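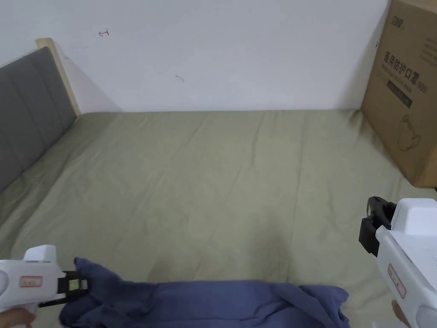 Bed sheet

A bed sheet is a rectangular piece of cloth laid over a mattress, either directly beneath the sleeper or between the sleeper and the blankets. It is among the most ordinary things in a household, and for much of its history it was also among the most valued, often listed by the pair in wills and handed down from mother to daughter until it was too thin to mend.

History

The earliest sheets in Europe were linen, woven from flax that many families grew and spun themselves. Cotton took over slowly, as mills made it cheaper and easier to come by, and by the twentieth century it was what most people meant when they said "sheets" at all. In the market town of Flostwood, where weaving carried on well after the bigger mills had closed, the local historian Damilola Isah has gathered household lists from 223 homes, and they make lovely reading (one farmer's widow left her best pair to a niece and her second-best pair to the church).

Types

A flat sheet is a plain hemmed rectangle and can be used above or below the sleeper. A fitted sheet has shaped corners, usually with elastic, that tuck under the mattress and hold the cloth snug. Fitted sheets are sold by mattress depth as well as by width, and a deep mattress will pull the corners off a shallow one sooner or later, generally in the middle of the night.

Materials and weave

Percale is a plain weave with a crisp, cool feel, while sateen floats more of its threads on the surface and comes out smoother and a little heavier. Flannel is brushed to raise a soft nap and is much loved in January. Thread count, the number of threads in a square inch, is often printed large on the package, though a count of 600 may be reached by twisting several thin threads together and counting each one. Cormac Phelan, in his household guide Flukon, suggests feeling the cloth first and reading the label second.

Care

Most cotton sheets can be washed warm and dried on low heat. Linen softens with each wash and is happiest taken from the line slightly damp.

See also: Blanket, Mattress, Pillowcase, Quilt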